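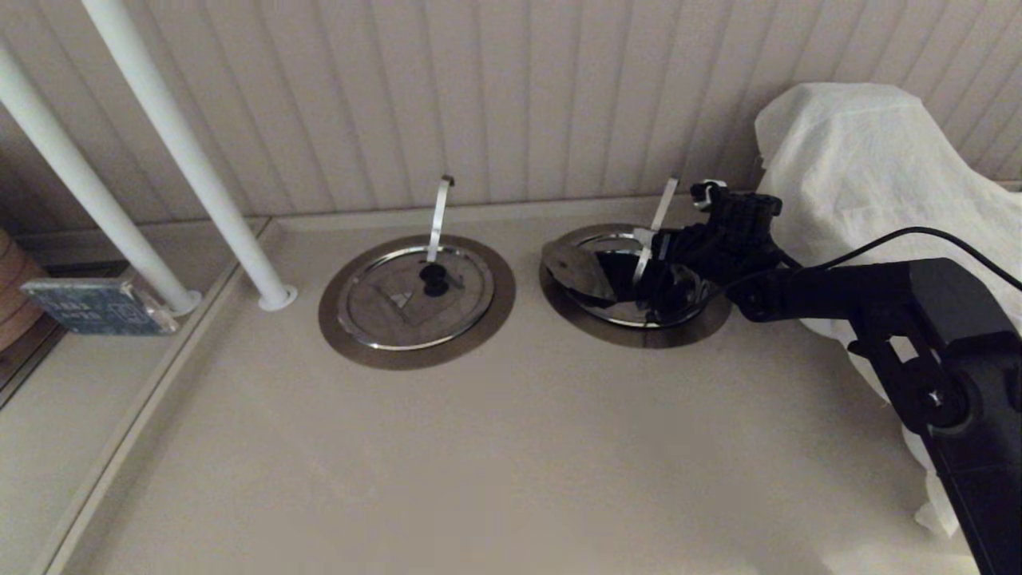 Subject: Re: [tukilby-users] Flicker on the ring gears after baking

On the Tukilby users list, a member wrote:

> I have a short animation of a brass planetarium clock, 400 frames, and
> the ring gears flicker once I bake the lighting and render the whole
> thing. Single frames look fine. I have raised the samples twice and it
> only makes the render slower. The gears are instanced from one mesh. Is
> this a bug in the baker or am I doing something wrong?
>
> Also, is there a sane way to drive seven gears from one control? Right
> now each one has its own keyframes and they drift apart by the end.

Two separate problems, so I'll take them in order.

The flicker is probably not noise, or more samples would have helped at least a little. Instances of one mesh share one set of UVs, so they also share one lightmap. If you bake with all the gears selected, each one writes over the same map and the last to finish wins. With threading on, the last to finish is not always the same gear. If you are rebaking per frame, that gives you exactly the flicker you describe.

To check, turn threading off and bake a short range, say frames 1 to 20. If the flicker stops but the shading on some gears is plainly wrong, it's the shared map. Make the gears single-user before the bake and give each its own map. Memory use goes up, but for seven gears you won't notice.

A moving object with baked light is also going to look odd in general. The shadow is painted onto the teeth and turns with them. I would bake the case and the back plate and leave the gears live. I did that on an orrery last May, 1,088 frames, and the render time was close to what I had with everything baked.

For the drift: delete the keyframes on all the gears but one. Put a driver on the rotation of each of the others, reading the rotation of the first and multiplying by the tooth ratio. If the first gear has 60 teeth and the next has 24, the expression is

 -var * 60 / 24

The minus sign is for two gears that mesh on the outside. For a gear running inside a ring, drop it. Write the ratio as a fraction and let the program do the division — if you type in a rounded decimal you will get the drift back, only slower. Set the keyframes on the first gear to linear too. The default easing is carried through to everything else and the clock will seem to start and stop.

If you want a hand crank to control it later, point the first gear at an empty and animate the empty.

The Mollah add-on will write the drivers for you from a table of tooth counts. I used it for a while. It works, but version 2 names every driver the same and that gets confusing when you need to fix one by hand.

Which build are you on? There was a fix to the baker recently and I can't remember if it made the last stable release. If the single-user test makes no difference, post the file with the textures stripped out and I'll have a look at it.

> PS: the Billis exporter drops my drivers completely. Known?

Yes, known. It only writes keyframes. Bake the action to keys on a copy of the file and export that.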